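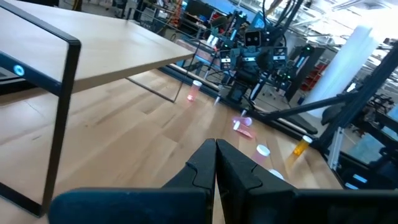 チケット番号:2203
件名:床上ボトル回収タスクで把持前に停止する/作業者への呼び出しが多すぎる
起票日:2023年10月31日
製品:Gradodix(回収タスク用制御ソフト)
設置先:Altenance 調剤支援エリア
対応窓口:Clorker 技術サポート
優先度:中
状態:経過観察

■ 事象
落下したピルボトルを床から拾い上げてトレイへ戻すタスクで、指を閉じた状態のまま接近動作が止まり、「対象未確定」を返す。停止後はタイムアウトまで待機し、当番者の端末に呼び出しが上がる。再起動では解消しない。同じ配置で再実行すると、成功する場合と停止する場合がある。

■ 発生条件(起票者記載)
・対象は白キャップの半透明ボトル。色は複数。
・直立したものより横倒しのもので多い。
・床面は明るい色の木の床。窓側の照度が高い時間帯に集中する。
・前回の更新適用後から発生。更新前は該当エラーの記録なし。

■ 影響
1シフト中の呼び出しが109件に達した日がある。当番者は検品台を離れて確認に行き、端末で「続行」を押して戻る。検品の手順書では途中離席後に該当ロットを最初から照合し直す決まりのため、離席のたびに照合作業が戻る。回収を自動化した目的はかがむ作業と離席を減らすことだったが、かがむ作業は減り、離席は増えている。現場からは、停止したら翌朝まで放置でよいので呼び出しを止めてほしいとの要望が出ている。

■ 対応履歴

[窓口]
ログ一式を受領。停止はすべて接近フェーズの終端、指を開く指令の直前で発生している。駆動系のエラーなし。指の開閉指令自体が発行されていないため、グリッパ側の故障は考えにくい。念のため、手動モードでの開閉確認を依頼。

[設置先]
手動モードで開閉を実施。異音、引っかかりなし。全開、全閉とも位置の読み値は規定内。指先の清掃も実施したが、停止頻度に変化なし。

[窓口]
認識結果のログを確認。停止時は、1本のボトルに対しキャップと胴体が別々の候補として登録されている。候補間の距離が近いため、どちらを対象とするか確定できずに待機へ入る。横倒しの場合、直立時を前提とした「キャップは胴体の上」という結合条件を満たさない。更新で結合条件のしきい値が変更されており、これが主因と推定。
床の反射の影響は切り分け未了。ブラインドを閉めた状態で同一配置の試験を依頼する。

[設置先]
ブラインド閉で試験。停止は減ったがなくならない。開けた状態では直立のボトルでも停止することがあった。
別件だが、ブラインドを閉めると検品台の手元が暗くなるため、常用の対策としては受け入れられない。

[窓口]
了解。照明条件の変更は恒久対策から除外する。
設定ファイルJinの結合条件を更新前の値に戻し、姿勢を問わずキャップと胴体を結合する試験設定を送付。適用手順は次のとおり。
1. タスクを停止し、アームを待機位置へ戻す。
2. 現行のJin設定を別名で保存する。
3. 試験設定を読み込み、制御ソフトを再起動する。
4. 手動モードで指の開閉を確認してから自動へ戻す。
手順2を省略すると設置先固有の立入範囲が初期値に戻せなくなる。必ず保存のこと。

[設置先]
適用完了。5本を床に置き、直立と横倒しを混ぜて試験。停止なし。
続けて通常運用に入れたところ、床に落ちていた平たいラベル片を対象として認識し、空振りを3回繰り返した後に停止した。ボトル以外の物が近くにあると起きる模様。

[窓口]
結合条件を緩めた副作用と判断。胴体を伴わない平たい候補を除外する高さの下限を追加し、試験設定を差し替える。キャップのみが床にある場合も除外されるため、単独のキャップは回収対象外になる。運用上の可否を確認されたい。

[設置先]
可。単独のキャップは終業時の床清掃で人が拾う。作業票に項目を追加した。追加分の時間は清掃担当の工数に計上するよう班内で合意済み。自動化の対象外になった作業が、時間の割り当てなしに現場へ戻されることは以前にもあったため、本件では先に決めた。

[窓口]
差し替え版を送付。あわせて呼び出しの扱いを変更する。
・対象未確定による停止は即時呼び出しとせず、一覧に蓄積する。
・一覧の確認は検品ロットの切れ目に行う。
・非常停止、立入検知、駆動系エラーは従来どおり即時呼び出しとする。

[設置先]
適用完了。呼び出しは駆動系の警告のみになった。検品中の離席はなくなったが、一覧を誰が見るかが決まっておらず、初日は終業まで未確認のまま残った。当番表に確認者の欄を設け、回収の当番とは分けた。検品担当が兼務する案は採らない。

■ 原因(暫定)
更新に伴う結合条件の変更により、横倒しのボトルのキャップと胴体が別候補として扱われた。床面の反射は発生頻度を上げる要因だが、単独の原因とは確認できていない。

■ 残件
・高さ下限の値は設置先の床材で調整したもの。他の床材での値は未検証。
・蓄積一覧に、停止時の候補位置を表示する機能の要望あり。開発へ転送済み。
・次回更新時にJin設定が上書きされないことの確認。2月の定期更新で実施予定。それまで自動更新は無効のままとする。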